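Rules I keep on the inside of a cabinet door

2021-09-10

So the new rule sheet is up. It's taped to the inside of the cabinet door where the old one was, and it's shorter, which Murali Thampi says is the only improvement he cares about. We had 28 rules in April. I could recite maybe nine of them, and I wrote the thing!

The one we argued over longest was about soft stuff. Our old line said "use minimum grip force on deformable items," and I was proud of that line until Inmaculada Paredes asked me what it meant. Minimum compared to what? A plush toy will let you squeeze it half flat and never complain, so people just left Roko on whatever setting the last person had used (guilty, more than once).

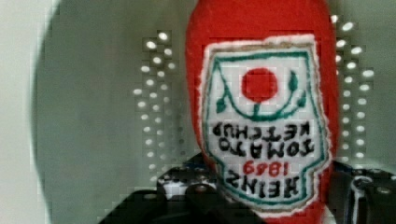 What we do now is write a starting grip for each kind of item on a card, and you start there every time. If it slips you go up one step, write it down, and try again. No jumping straight to full squeeze because you want to go to lunch. Inmaculada also got her way on grabbing by the narrow end, so that's allowed now, upside down or sideways or however it comes, as long as the lift is slow for the first 2 seconds.

Then there's the hands rule. Nobody reaches into a drum or bin while the arm is live, period. I used to have a little exception in there for "quick adjustments" and I took it out, mostly after catching myself making four quick adjustments in one morning. Stop the arm, check the light, then reach.

Logging is still a sore spot. Murali wants a note for every failed grasp, and out of our last 700 tries there were 300 with no note of any kind, pass or fail. I get it, typing is boring. We're trying a single letter code for now, and I'll let you know how that goes.

Still to sort out: who signs off when a card changes. I vote for whoever didn't write it.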